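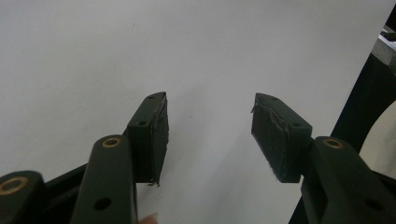

Ok-hee So meint, ich soll die Beläge sofort wechseln. Wenn am Rand schon Fäden herauskommen, schrieb sie unter meinen letzten Eintrag, dann misst man nur noch den Zustand vom Kleber und nichts mehr über den Greifer. Sie fragte auch, warum ich die Backen vergleichen will, wenn ich vorher nie das Spiel in den Gelenken aufgeschrieben habe.

Mit der zweiten Frage hat sie recht, und ich habe das jetzt nachgeholt. Mit der ersten bin ich nicht ganz einverstanden. Ein neuer Belag greift fast alles, das wissen wir schon. Mich interessiert mehr, wie sich der Greifer mit einem Belag benimmt, der viele Stunden gearbeitet hat. Die meisten Aufnahmen macht man ja mit so einem. Deshalb habe ich zuerst alles mit den alten Belägen probiert und danach alles noch einmal mit den neuen.

Zur Erinnerung für die, die den Eintrag vom August nicht gelesen haben: Ich vergleiche zwei Beläge für unsere Handgreifer. Der eine kommt von Tirnden und ist der, mit dem wir immer gearbeitet haben. Der andere heißt Vimirari, ist weicher und kostet leider mehr. Den Plan für die Versuche habe ich von der Gruppe in Tovunstead übernommen und ein bisschen kürzer gemacht. Sie nehmen elf Gegenstände, ich nehme fünf. Mein Tisch ist klein und meine Geduld auch.

Zuerst also das Spiel. Die Messingbuchsen sitzen bei mir alle noch fest im Kunststoff. Gewackelt hat etwas anderes, nämlich der Bolzen im rechten Arm, wenn man die Backe an der Spitze seitlich drückt. Ich habe ihn gegen einen neuen getauscht, und danach war das Wackeln so klein, dass ich es mit dem Finger nicht mehr fühle. Eine Messuhr habe ich bestellt, aber sie ist noch nicht gekommen. Bis dann bleibt „mit dem Finger nicht mehr fühlen“ meine Maßeinheit, ich bitte um Verständnis.

Bei den Schrauben in den Backen habe ich einen Fehler gemacht, den ich hier aufschreibe, damit ich ihn nicht wiederhole. Ich habe die größere Schraube zuerst ganz angezogen und dann die kleine oben. Dabei dreht sich der Block ein wenig mit, und die zwei Greifflächen stehen nicht mehr parallel, wenn man zumacht. Besser ist, beide nur leicht hineindrehen, den Greifer auf einem flachen Stück Blech schließen und erst dann festziehen. Das dauert pro Hand vielleicht zwei Minuten länger.

Nun zu den Gegenständen. Ein Würfel aus Schaumstoff, ein Löffel, ein Becher, ein Schlüsselbund und ein Schlüsselanhänger aus Leder. Den Würfel hätte ich weglassen können, er sagt gar nichts aus. Jeder Belag hält ihn, auch der schlechteste. Beim Löffel kommt es sehr darauf an, ob man ihn am Stiel oder an der Mulde nimmt, und am Stiel war Vimirari deutlich ruhiger. Der Becher ging mit beiden gut, solange ich ihn am Rand nahm.

Interessant wird es mit den flachen und weichen Sachen. Der Lederanhänger liegt fast ohne Höhe auf der Fläche, und die Backen müssen ganz nach unten, bis sie den Tisch berühren. Ein Belag, der an der unteren Ecke ausgefranst ist, schiebt dann das Leder vor sich her und nimmt es nicht zwischen die Backen. Ich habe mir angewöhnt, mit der linken Hand den Anhänger zu fassen und mit der rechten offen zu warten, bis ich sicher bin, dass er hält. Erst danach gehe ich mit der rechten an die Schlüssel.
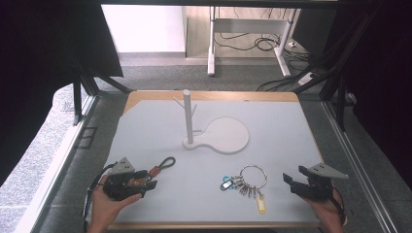

Mit dieser Reihenfolge habe ich mit den alten Belägen von Tirnden bei neun Versuchen den Anhänger vier Mal verloren. Mit den neuen vom selben Hersteller ist er mir kein einziges Mal gefallen. Das spricht natürlich für Ok-hee und ihre Meinung vom Wechseln, ich gebe es zu. Bei Vimirari war der Unterschied zwischen alt und neu viel kleiner, wobei „alt“ hier unfair ist. Diese Beläge sind erst seit wenigen Wochen auf den Backen und haben noch keinen Winter im Labor gesehen.

Die Schlüssel sind eine andere Geschichte. Man bekommt den Ring leicht zu fassen, aber dann hängen die Schlüssel schief und ziehen den Ring zur Seite. Mit dem weichen Belag gräbt sich der Ring ein bisschen ein und bleibt stehen. Mit dem härteren dreht er sich langsam aus der Backe heraus, so langsam, dass ich es oft erst beim Anschauen der Aufnahme merke. Wer die Schlüssel an einen Haken hängen will, der hat in diesem Moment schon den falschen Winkel. Meine Lösung war, den Ring näher an der Mitte der Backe zu greifen und weniger mit der Spitze. Das funktioniert, sieht aber etwas grob aus.

Koo hat mich gefragt, ob es nicht einfacher wäre, am Griff fester zu drücken. Ich habe es versucht. Nach einer halben Stunde tut der Daumen weh, und beim Löffel rutscht es dann sogar mehr, vermutlich biegen sich die Arme ein wenig auf. Also lieber mit normaler Kraft.

Was ich noch nicht verstehe, ist der Staub. An den Belägen bleiben nach kurzer Zeit kleine Fusseln hängen, besonders unten. Ich wische jetzt vor jeder Serie mit einem feuchten Tuch und lasse die Backen offen trocknen. Alkohol habe ich einmal genommen und würde es nicht mehr machen, der Kleber von Tirnden wird davon an der Kante weich. Wenn jemand ein besseres Mittel kennt, bitte in die Kommentare schreiben.

Für die nächsten Wochen bleibt links Vimirari und rechts Tirnden montiert. Das ist für die Hände am Anfang komisch, man gewöhnt sich aber schnell daran. Danach tausche ich die Seiten, ich bin Rechtshänder und greife mit rechts sicher anders als mit links. Das Spiel in den Gelenken schreibe ich ab jetzt jede Woche auf, versprochen, Ok-hee. Die Tabelle mit allen Versuchen lade ich hoch, wenn ich die Spaltennamen übersetzt habe, im Moment sind sie in drei Sprachen gemischt.

Abgelegt unter: Werkbank, Greifer und Hände | Schlagwörter: Backenbelag, Handgreifer, Verschleiß, Vimirari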